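July 2023, Friday night

Preseason started this week and my legs are already filing complaints! We had 2 sessions in 70-something – no, scratch that, it was 9 at night when we finished on Wednesday and I ate cereal for dinner standing up. I'm playing left back for Vamer again, same shirt, same shin guards, and apparently the same inability to run a lap without stopping to fix my socks.

The big talk in the parking lot was the goalkeeper situation. Our old keeper spent the spring on loan at Asel and now he's back, and he looks sharp (he's lost weight and he shouts a lot more, so maybe they taught him that over there). The new one we picked up in January isn't thrilled. I like them both, so I kept my mouth shut and carried the cones.

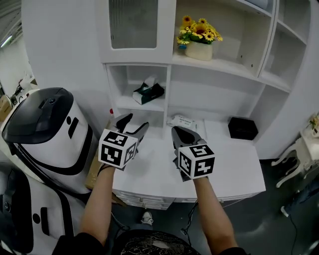

Anyway, tomorrow is the first friendly, away to Jilter, and I really don't know if I'm starting. Coach had me on the bench side for the practice game and then swapped me in at halftime, and I set up a goal with my right foot, which I mostly use for standing on. He wrote something down. I'm choosing to believe it was good.

Their field slopes toward the road end and last season we lost there in front of 1,362 people, the most I've ever played for, and I gave away the penalty. I still think I got the ball – I'll think so when I'm eighty.

Bag's packed except for my towel. Bus leaves early and I've called the window seat. Going to bed now, or at least going to lie there and replay that penalty a few more times.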